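FAQ: Handtuch rutscht aus dem Greifer (Fehler 19)
Siwan Ellis, Februar

Was bedeutet Fehler 19?
Die Steuerung meldet "Griff verloren". Der Abstand der Finger ist unter den eingestellten Mindestwert gefallen, ohne dass ein Öffnen-Befehl vorlag. Der Arm hält an und wartet auf Quittierung.

Ist das gefährlich?
Das Tuch selbst nicht. Gefährlich wird es, wenn jemand nach dem fallenden Stoff greift, solange der Arm noch freigegeben ist. In Uvstead hat sich ein Mitarbeiter so zwei Finger gequetscht. Deshalb gilt: erst Not-Halt drücken, dann in die Zelle fassen.

Wie oft kam der Fehler vor?
Im Dauerlauf mit 2549 Griffen 136-mal, fast immer bei Frottee. Bei glatter Bettwäsche lief die Zelle ohne Meldung durch. 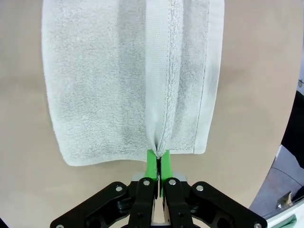

Woran liegt es, dass gerade Frottee herausrutscht? Die Schlingen geben unter Druck nach, und der Griff verliert nach dem Schließen an Kraft. Dazu kommt die Stelle, an der gegriffen wird. Klemmen die grünen Finger nur einen zusammengerafften Zipfel am unteren Ende der Falte, liegt wenig Stoff zwischen den Spitzen - beim Schwenken zieht dann das ganze Gewicht daran.

Was kann ich selbst einstellen?
Im Cirnard-Menü unter "Greifen" die Nachdrückzeit auf 700 ms setzen und die Schwenkgeschwindigkeit um eine Stufe senken. Die Schließkraft bitte nicht erhöhen, sonst verbiegen sich die Fingerhalter.

Wann müssen die Finger getauscht werden?
Wenn die Spitzen glatt poliert sind oder Risse haben. Ersatz gibt es über Sullutent, immer paarweise. Danach neu referenzieren.

Kommentare (3)

Bălan: Bei uns kam die 19 auch ohne Tuch. Es war ein loser Stecker am Greifer.

nachtschicht_2: 700 ms hilft, kostet aber Takt. Gibt es einen Zwischenwert?

Siwan Ellis: Darunter haben wir nichts getestet. Den Stecker nehme ich in die Liste auf - danke.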